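Sim results: the domino policy from Pavgate

We have been asked twice now to cover the Pavgate benchmark, so we spent some time with it. The task is laying dominoes in a row on a simulated table, with a blue book there as clutter. The headline claim is that a policy trained only on rendered demonstrations learns to place a domino at the end of a line. 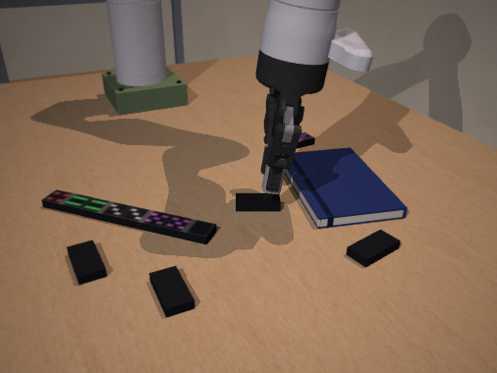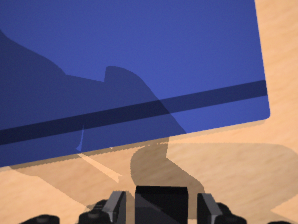
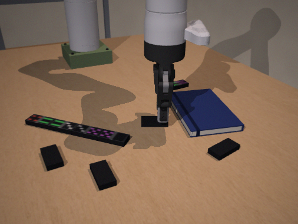 Renders from the simulated domino table, arm and gripper views.

Page last changed: Sat 11 July

The method is called Nandura. It takes 2,000 rendered demonstrations, throws out the ones where the arm hesitates, and trains on the 1,130 that remain. The write-up says this filtering is what lifts the success rate. Maybe so. But the filter was tuned on the same table layout used for testing, and we could find only 3 layouts in the released files. That's a thin base for a claim about general placing skills.

We do like the shadows. Most simulated tables we see are lit like a dentist's office, and a policy trained on them falls over the first time somebody opens a blind. Here the arm throws a big winding shadow right across the work area, and up close it turns part of the blue cover a dusky indigo. A network that reads color from the gripper view has to cope with that. Whether Nandura copes or has just memorized where the shadow falls is a different matter - the light never moves between layouts, as far as we can tell from the files.

Then there is contact. The score counts a grasp as good once the fingers close on a block and it leaves the table. Slip isn't measured. Anyone who has tried to pick up a thin flat piece with a parallel gripper knows how much of the trouble sits in that last bit of travel, and a simulator can be very forgiving there.

The comparison with Jõgi, the older baseline, has 2 problems. It was run without the gripper view, and it was trained on the full set, hesitations included. A fair test would change one thing at a time.

The Irnaston group says it has been trying the policy on a real arm since March. We have asked for their failure logs and will print what we get. Until then we'd file this under useful test scene, unproven method.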